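Housekeeping Practice 2
Unit 6 handout: The living room reset
Instructor: Inês Veloso
Room practice: Abílio Morais

Read before the practical session. Bring the room sheet and a pencil. Phones stay in the lockers.

6.1 What a reset covers

A reset is the work done in a living room between one use and the next. It is less than a full clean. Upholstery is not shampooed, rugs are not lifted, and windows are left alone unless there are marks at hand height. The room is put back in order, the surfaces a person touches are wiped, and the floor is vacuumed.

At Hesberg we teach the reset as one pass around the room with a second, shorter pass for the floor. Students who took Practice 1 with Catarina Seixas learned it as separate trips for trash, dusting and soft furnishings. Both ways are accepted in the exam. The single pass takes less walking and is the one used in this handout.

The order is:

Loose items
Soft furnishings
Hard surfaces and switches
Chairs and stools
Floor

Do not start on the floor early. Crumbs and lint come off a sofa when the cushions are moved, and a floor vacuumed first has to be vacuumed again.

6.2 Loose items

Loose items are things that do not belong to the furnishing of the room. Sort them into four groups as you pick them up.

Trash. Wrappers, used tissues, empty bottles. Goes in the bag on the cart.

Paper. Any sheet with writing or print on it is kept, even when it is creased or folded. A sheet that looks blank is turned over before you decide. If in doubt, keep it.

Electrical. Chargers, adapters, cables, headphones, remote controls.

Personal. Glasses, keys, clothing, books, toys, medicine. Medicine is not moved. Note it on the sheet and tell the supervisor.

Paper, electrical and personal items go together in the shallow tray, and the tray goes on the nearest table. In a room with no table, use the sideboard or a shelf at waist height. Never leave the tray on the floor. 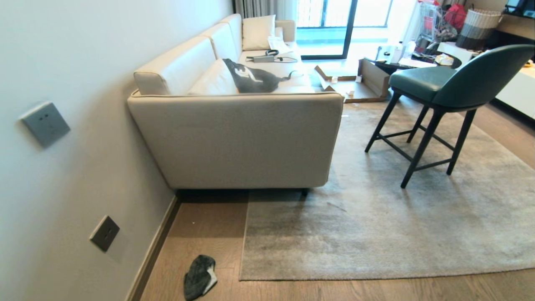 Electrical items are handled before cushions. A cable left on a seat gets pushed into the gap at the back when the cushions are straightened, and the plug end can catch the fabric when somebody pulls it out. A sofa seat with a gray power adapter on it, a thin black cable looped over the cushion and a creased sheet of white paper close by needs two decisions before any pillow is touched. The paper goes in the tray unread. The adapter is checked at both ends. If it is plugged in, switch off at the outlet where there is a switch, then unplug by the plug body. If the plug has no switch, unplug it directly, with dry hands. Coil the cable in loose loops the width of your hand and close it with a paper tie. Do not wrap it tightly around the adapter, and do not knot it.

An adapter that is warm to the touch is set on a hard surface for a few minutes before it goes in the tray. One with a cracked case or bare wire is tagged and entered on the sheet as damaged. Do not test it.

6.3 Soft furnishings

The terms used on the room sheet are these.

Seat cushion: the cushion you sit on. It may be fixed or loose.

Back cushion: the large cushion along the backrest. It belongs to the sofa and is usually in the same fabric.

Throw pillow: a small loose pillow, plain or patterned, that can be placed anywhere.

Students mix up the last two. If you take it away and the sofa looks unfinished, it is a back cushion.

Work from the arm nearest the door to the far arm.

1. Take off all throw pillows and stand them on a clean chair or on the cleared end of the sofa. Do not put them on the rug.
2. Pull the back cushions forward. If they are attached, tip them as far as they go.
3. Run the crevice tool along the gap at the back and down beside each arm. Check by eye first for coins, pens and earrings.
4. Use the upholstery head on the seat, in straight strokes from back to front. On boxy arms with a piped seam, run the brush along the piping, where dust collects.
5. Push the back cushions home. Tap the top corners outward so that the upper edges line up.
6. Plump each throw pillow by pressing in from opposite sides, turn it, and repeat. Check that zippers face down.
7. Place the throw pillows.

Placement follows the room card if there is one. If there is no card, use the house layout: larger pillows at the arms, smaller ones in front of them, the same number at each end where possible. With an odd number, the extra one goes to the end farther from the door. A patterned pillow goes in front of a plain one, print facing the room and the right way up. The common fault is a printed pillow placed on its side.

Do not chop the top of the pillow with your hand. Some hotels want this. We do not, and Belmiro Neves will mark it down at the practical.

Light fabrics

Cream and white upholstery shows marks from newspapers, dark denim and dirty gloves. Change gloves before touching it, or work with clean bare hands. Fresh spots are blotted with a white cloth and plain water, from the outside of the spot toward the middle. Do not rub. Colored cloths are not used on light fabric at all. If the spot is still visible after the second blotting, stop, note the position on the sheet and leave it to the upholstery team.

The practice sofas at Hesberg are the Pravwood 527 and the older Coelho model in training room B. The Pravwood covers come off. The Coelho covers do not, so nothing wet goes on them except by instruction.

6.4 Hard surfaces and switches

Dust from high to low. Shelves first, then tables, then the tops of baseboards.

Switch plates are wiped in every room, every time. Spray the cloth and never the plate. The cloth should be damp enough to feel cool and not damp enough to leave drops. Wipe the rocker buttons with one finger behind the cloth, then the plate, then the hand's width of wall around it if the paint is washable. Dry with the second cloth.

Look for low plates too. Many rooms have one near the floor, and it is missed more often than the one at hand height. It collects dust along its top edge.

Cloth colors are on the cart chart. Living rooms are green. If the green cloths run out, go back to the store and do not borrow from the bathroom set.

6.5 Chairs and stools

Each chair goes back to its place on the room card. Lift it with one hand on the seat and one on the back. Stools are lifted the same way. Do not drag anything with slender metal legs across a rug, and do not walk a stool from leg to leg on a wood floor.

Wipe the footrest on bar stools. Shoes rest on it all day, and it is the dirtiest part of the stool. Check the feet for missing caps. Spare caps are in the Indereo drawer unit, code 392 for round legs.

Upholstered stool seats get the upholstery head, two strokes each way.

6.6 Floor

Vacuum the rug first, then the hard floor around it.

Low-pile rugs: motor on medium, brush off. Start at the edge farthest from the door. Hold the near edge down with your foot if the head lifts it. Overlap each stroke by half the width of the head.

Hard floors: switch to the hard floor head. Go along the rug edge once, then along the baseboard, then fill in. Reach under the sofa as far as the base allows. Where the base is closed or set back, use the crevice tool along the line where it meets the floor.

Laminate is damp mopped only when marked on the sheet. Wring the mop until it no longer drips.

6.7 Room sheet

Fill in the sheet before you leave the room. Write the room number, your initials, the time out, the contents of the tray and any damage. "Charger" is not enough. Write "gray adapter, black cable, found on sofa seat." Tray items left in a room after checkout go to Arsalan Usmani at the front office with the sheet clipped to them.

Lost property is logged on form 2884. Copies are on the hook beside the store door.

For the practical

The practical is in June in training room B. You will have one room, one cart and a sheet. Read 6.2 and 6.3 again before you come. Wear flat shoes with clean soles.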